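Home | Forums | Tableware & Linens | Search | Log in

Protecting a light wood tabletop under a serving tray

Posted by hrieger, August, 9:40 am

I need a layering order for a table that gets used for both serving and paperwork. The top is a light wood with an oil finish. On it I keep a beige plastic tray with a raised rim, and under or behind that a woven placemat, striped white and taupe. The tray is a Hudis. The placemat is a Ferine, two years old.

The problem is the tray. It slides on the bare wood and has left dull arcs in the finish near the front. If I put it fully on the placemat it stops sliding but rocks slightly, I assume from the weave. I have tried a sheet of plain paper under one side and it made no difference to either.
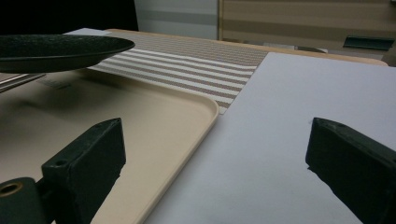 Current layout: tray in front, striped placemat behind it, paper on the right.

The dark green oval dish is the one that usually goes in the tray. It weighs 1268 grams with food in it, 700 empty. Any suggestions that don't involve a tablecloth?

Hannelore

---

mercy_sang wrote:

Rocking on a woven mat is usually the mat and seldom the tray. Polypropylene weaves take a set if they are stored rolled. Put it face down under a flat load overnight and test again. If it still rocks, put the tray on glass and press the corners one at a time.

---

rmerrick wrote:

I'd skip the placemat. Four clear silicone dots on the underside of the tray, one per corner, set in from the curve. The arcs in your finish are from grit trapped under a hard base, and a mat only moves the grit somewhere else.

---

mercy_sang wrote:

Silicone on an oiled surface can leave marks. I had dots under an Uysal fruit bowl for one summer and got four dark circles. They sanded out, but I had to re-oil the whole top to match.

---

rmerrick wrote:

Was the oil cured? I waited 20 days after the last coat and have had no marks. Felt is the alternative, but it holds crumbs and it won't stop the sliding.

---

hrieger wrote:

The last coat was in spring, so it should be cured. Mercy, the mat was stored rolled, yes. I will flatten it first.

One more question. The tray has a small white label on the inside, near one corner. Remove it or leave it? It's paper and it has survived several wipes.

---

koech_a wrote:

Remove it if food touches the tray directly. Warm the spot with a hair dryer on low, peel slowly, then cooking oil on the residue and dish soap after. No acetone on plastic.

On the main question I disagree with both of you. Cut a piece of cork sheet to the tray footprint, 2 mm thick. It grips, it evens out the load and it can be lifted for cleaning. Festum sells it by the roll. Keep the loose paper away from the serving side altogether — it wicks any spill straight across the wood.

---

rmerrick wrote:

Cork that thin curls at the edges once it gets damp.

---

koech_a wrote:

Mine hasn't. I dry it upright after wiping.

---

hrieger wrote:

Flattened overnight under a stack of books. The rocking is nearly gone. I'll try cork under the front half of the tray next and leave the placemat where it is. Label is off, the oil worked.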